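### 4.2 Who keeps the chore list

Parenting plans are precise about overnights and nearly mute about housework. Of the 100 plans we read from Lyons County, only 9 said anything on the subject, and two of those concerned the same dog. Most drafters seem to assume that laundry follows the child, and in a literal sense it does, in a duffel bag, on alternate weekends.

The parents we interviewed had filled the silence with arrangements of their own. One pair ran a joint spreadsheet for two years after the decree, which was longer than they had managed to share a checking account. Another father billed his former wife for stain remover and was paid, with a note. Judges were not eager to hear about any of it. Dvorak's earlier survey of family mediators found the same reluctance, though his mediators were more polite.

We coded each dispute by task and by household (Fig. 3). Sweeping and dishes came up often but seldom led to a motion. Lost clothing led to several, and a single winter coat accounts for most of the exhibits in one file. Parents with equal time did not argue less than the others. They did keep better records. 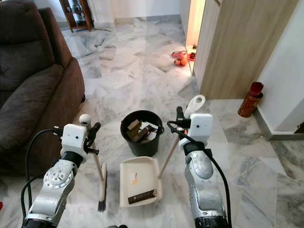
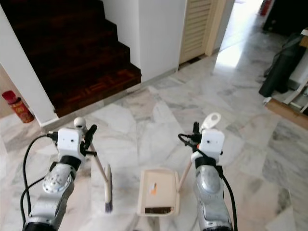
**Figure 3.** Floor sweeping, household task category: a long-handled brush held with its bristles resting on a marble floor (both panels).

*Soledad Hutchins and Emlyn Morris. Section 4 drafted by Hutchins; coding by Mei Ambrose.*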